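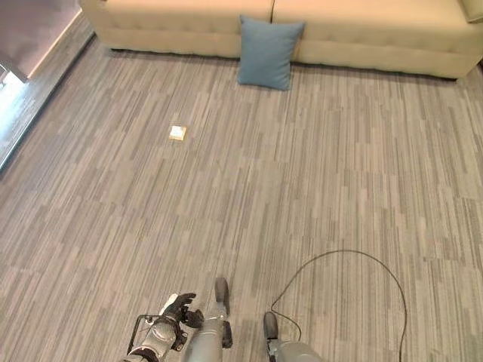
blue pillow, on the floor again, beige sofa looking innocent

ok so the pillow thread, several of you asked for it. The sofa is the Tistier one with the button tufting and I still love it, but pillows do not stay on it. They slide right off the front!!

1/ first fix was that grippy Cillel mesh under the seat cushions. Helped the cushions (a lot). Did nothing for the pillows

2/ then I bought bigger pillows. Those just fall off louder

3/ Andor Kerekes told me to go down to one pillow and stop fighting it. Rude, but I'm down to one on this side and the place does look tidier

4/ people keep asking about the carpet. It's tiles, the gray streaky kind, about 60 of them, and I laid them all in August with the streaks running the same way. Took me 10 hours and my knees have not forgiven me

5/ best thing about all those streaks is they hide crumbs. Worst thing is also that. Anything pale and square does show up though, like whatever that little thing is out on the open floor there. Going to pick it up after this post

6/ next up, a throw for the armrest. Cream or rust??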